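How Newspapers Counted the Dead: Reporting on a Siege, Then and Now
Project report by Sowmya Rao and Annapurna Pinto

We picked war reporting because we both kept noticing the same thing in news stories: a number in the first line, and then very little about where it came from. So we went looking!

Our starting point was a set of letters and newspaper columns about a siege in 1812, which the Ó Dubhghaill collection at Hemley let us read as scans. One paper gave 600 killed in a single night. Another, printed two days later, gave 193. Neither one named a source (we checked every column twice), and the second never mentions the first. 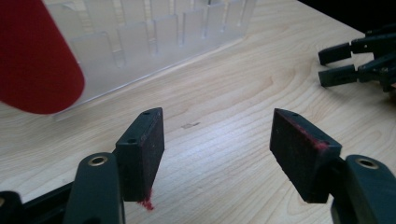

Then we moved to modern coverage. We read 155 wire stories about fighting in cities and marked each casualty figure by who gave it: army, rebels, hospital staff, monitoring group, or no one at all. Annapurna built the spreadsheet and Sowmya did the second reading, and wherever we disagreed we talked it through until we had one answer. Some of those talks got long.

The best surprise was how much newer stories tell you. Most of ours named a source by the third paragraph, and many said plainly that the number could not be checked. Hospital figures tended to come in later and get less space, so we'd love to follow single events over a whole week next time.

Our biggest problem was translation. We only read stories in English, so local reporters are mostly missing. Our teacher suggested starting with radio transcripts, and we have already asked Hemley which ones they hold.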